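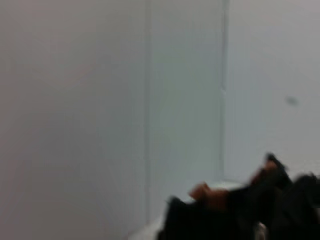

Figure 1. Wrist camera view at the Erby packing room, gripper in motion, pale walls behind.

Progress report to the Grīnberga fund
Saminance packing line automation, Erby site
Reporting period ending November
Prepared by Reiko Uchida, process engineering

1. Status

The arm is installed and runs on the day shift. The night shift still packs by hand. Work package 3 (cell commissioning) is closed. Work package 4 (shift handover and training) is open and behind plan by three weeks, all of it from the late delivery of the guarding panels.

2. Operation

The arm takes filled cartons from the infeed and sets them on the outfeed shelf. Operators no longer lift cartons at that station. They load blanks, clear faults and check labels, which were previously checked at the end of the line by one person.

During the period the cell logged 158 stops that needed an operator. Most were missed picks. The wrist camera loses edge detail when the arm travels at full speed, and against plain light walls there is little for the software to hold on to. Figure 1 is typical of a frame taken during travel. We now discard travel frames and use only those taken after the arm has settled. The settling delay is 300 milliseconds per pick and has been accepted by production.

3. Staffing and training

No positions have been removed. Six operators rotate through the cell, two hours at a time. Before the change, one person could spend a full shift at the same station. The rotation was requested by the operators and is written into the shift plan.

Three of the six are signed off to clear faults without a technician. The other three can stop and restart the cell but must call maintenance for anything inside the guarding. Haruna Kudo runs the sign-off and has asked for paid training time outside production hours. At present, training is interrupted whenever the line is short.

Operators report less shoulder strain and more waiting. Waiting for a technician was the most frequent complaint in the shift notes. Label checking at the infeed is also harder to do standing, and a raised seat is on order.

4. Issues

The fault messages supplied with the Pisance controller are numeric only. A plain-language list has been taped to the cell door as a stopgap. On-screen text is due with the next software release.

5. Next period

Sign off the remaining three operators. Fit a matte patterned backing panel behind the pick area and repeat the missed-pick count. Decide on night shift use after the repeat count. No change to the budget is requested.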